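Why I Stopped Waiting for the Faithful Adaptation
3/12/18

When a new anime based on a manga is announced, the first question is always the same: will it be faithful? I asked this question for many years. Now I think it is the wrong one, or at least it comes too early.

My example is Lencho, which ran for 78 chapters and became a series of 43 episodes. The studio, Trelex, kept almost every panel. The dialogue is the same, even the jokes that need a page turn to work. Fans were grateful, and I was too in the beginning. But by the second half I noticed that I was watching with one eye. A silent page can hold me for five minutes if the drawing is good. On the screen the same page lasts 5 seconds, with a piano under it, and then it is gone.

Compare this with Munder. The film runs only 100 minutes and throws away half of the characters. The thin, nervous lines of the manga are replaced by flat color and heavy shadow. Many readers were angry in August, when the first trailer was shown, and I understand them. They had lived with these faces for a long time. Still, the film has the loneliness of the book, and it finds this loneliness with its own tools: the sound of an elevator, a conversation we hear only through a wall.

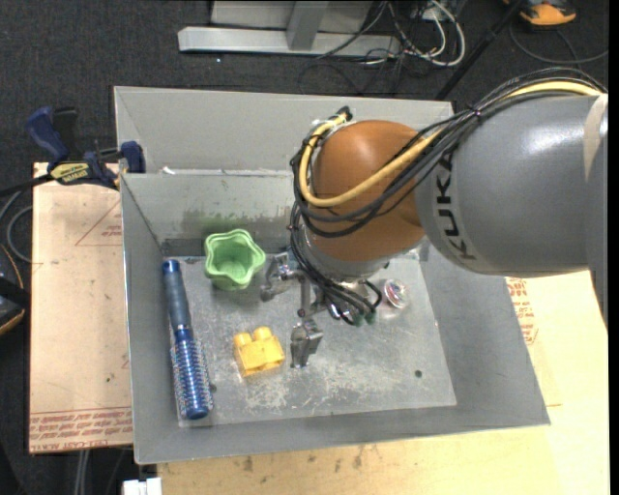 3 min read

I do not want to say that every change is good. The television version of Doltel changed the ending because, it seems to me, the original was considered too sad – and the new one is only sweet. A director who changes something should first have understood why it was there.

But the manga does not disappear when the anime is made. It stays on my shelf, with its own rhythm and its own black ink. When I want exactly that experience, I can open it again. From the adaptation I would like to get one person's reading of the book, even a reading I will argue with on the way home.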